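October, bench notes, finish room

Started 7 am. Third round of the shellac/oil comparison on the Avwood maple offcuts. Humidity higher than last week, meter says 56. Ran anyway, Corrigan wants numbers before the end of the month.

Sanded to 220, wiped, no water pop this time. Sample 12 has a burn mark from the saw on the back edge, used it as the scrap for color. Oil from the new can is thinner than the old one. Same label, same part number, pours different. Ask Ermanno if Prunberg changed something or if the old can had just thickened up on the shelf. I suspect the shelf.

First coat on by 9. Second set got the 2 lb cut of shellac, padded not brushed. The pad dragged on the curly pieces, should of thinned it more. Left a ridge on one, will scrape tomorrow. Do not count that one.

Drying times so far: shellac ok to touch in 23 minutes. Oil still tacky at lunch, and still tacky at 3. Moved the oil rack nearer the heater, wrote it on the tape so we dont compare it against the ones by the door.
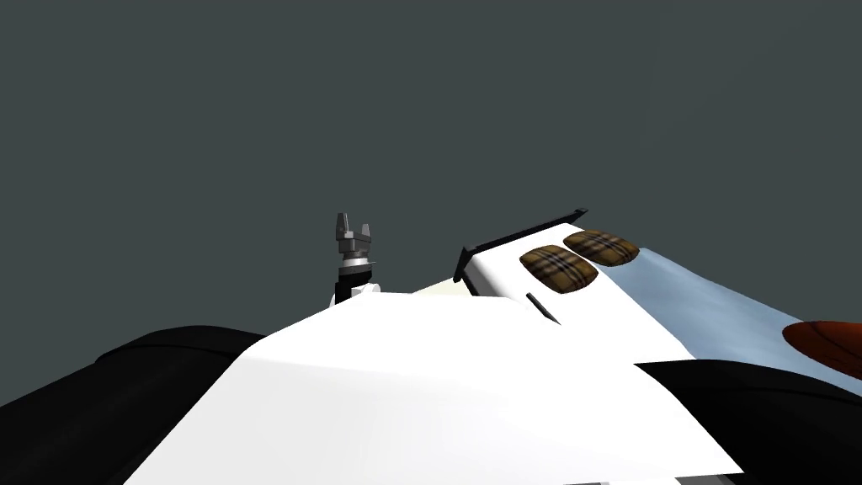

Render, low view. Gripper left of center, white surfaces in front, plain dark gray behind.

Back to finish. Gloss on the shellac set is uneven under the raking light, worst at the ends where I lifted the pad. Alero wax over the top might even it out but then we are testing wax. Leave it bare for now.

Ermanno Russo came by around 4, thinks the maple is too tight for the oil and we should of gone with ash. Maybe. The order was for maple. He also wants the rags out of the room at night, flat on the rail outside, agreed, done.

To do
scrape the ridge
recheck oil tack first thing
weigh the samples again, scale was drifting, zero it between each
more lint free pads, almost out
call Avwood re: moisture on the last bundle, two boards cupped already

Water ring test has to wait untill the oil set cures. Nothing on the rack before then please.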